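Home | Archive | By Thread | By Date | Join | Search

Re: Big leaf patterns and crooked corners

March 10, 2020
Posted by the Tuesday-night paste bucket, Wurncombe
Print this message | E-mail this message

Hello everybody,

I meant to answer this one over the weekend and then the gutters had other ideas, so forgive me. I've left the original question in below for those of you who get the digest and lose the thread.

> Hi all, longtime reader and I think this is my second post.
> We bought six rolls of a large leaf print for the back
> bedroom and I've just realized none of the corners in this
> house are square. The worst one leans a good bit toward the
> window. I've hung plain paper before and small stripes once
> (never again). Do I try to wrap the paper around the corner
> or cut it? And how fussy do I need to be about matching the
> leaves? My sister says cut, the man at the paint store says
> wrap, and I'm about ready to paint the whole thing beige.
> Thanks for any help.

Please don't paint it beige! A big leaf print is one of the kindest papers there is for an old house, and I say that having put up nine rooms of the stuff between my place and my mother's. A stripe will tattle on every lean and wobble you've got. Big palm fronds going every which way are pretty forgiving, and once there's something bright standing in front of them your eye doesn't go looking for the seam at all.

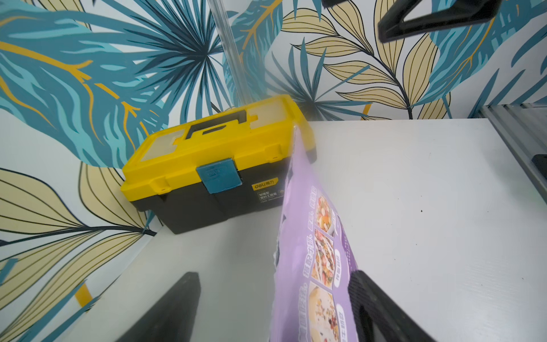
CORNERS FIRST

Your sister is right, I'm afraid. Measure from the last full strip into the corner at the top, the middle, and the bottom, take the widest of the three, and add half an inch. Cut your strip to that width, hang it, and smooth the extra half inch around onto the next wall. Then start the new wall with a fresh plumb line and lap the leftover piece over that little half inch. With a vinyl paper you'll want the seam adhesive for the overlap, the regular paste won't hold vinyl to vinyl. I used the Hevlow paste for years and was perfectly happy with it, though I've moved to whatever the hardware store has on the low shelf.

Put the new plumb line on with a pencil and not a pen. I used a blue pen in my mother's hall in May of some year I'd like to forget, and it came through a cream background like a vein.

MATCHING

You will lose a little of the match at a corner that leans, and there isn't a way around it that I know of. So choose where you lose it. I match at eye level and let it drift at the ceiling and the baseboard. The Després pattern book I learned from said to match at the top, and maybe that was right for the tall rooms they had in mind, but I've never had company stand on a chair.

It also helps if the print has a pale ground with the leaves scattered around on it. Teal and dark blue fronds with some yellowish ones tucked in between, on a pale gray-white, will carry right across a corner without much fuss.

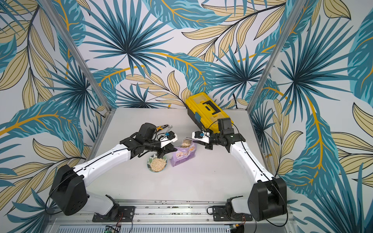
Wurncombe Old House and Wallpaper Circle

Now about your six rolls. Check that they all have the same run number on the label before you open a single one. I can't tell you how many times this has come up on the list (the archive has more than 3,000 messages in it, and I'd bet a pie that run numbers are the favorite topic, with cats and wet paste a close second). If one roll is from another run, save it for behind the door or inside the closet.

Do size the walls if they're bare plaster. It's a dull afternoon's work but you'll be able to slide the paper into place, and with a large repeat you'll be doing a lot of sliding.

I have a long plumb bob and a good seam roller you're welcome to borrow if you're anywhere near the Flimness road. Write me off list and I'll leave them on the porch. And do let us know how the leaning corner comes out, I'd love to hear which way you went and what your sister had to say.

Warmly, and with paste still in my hair from the pantry,
Your list keeper

Previous message | Next message | Reply to list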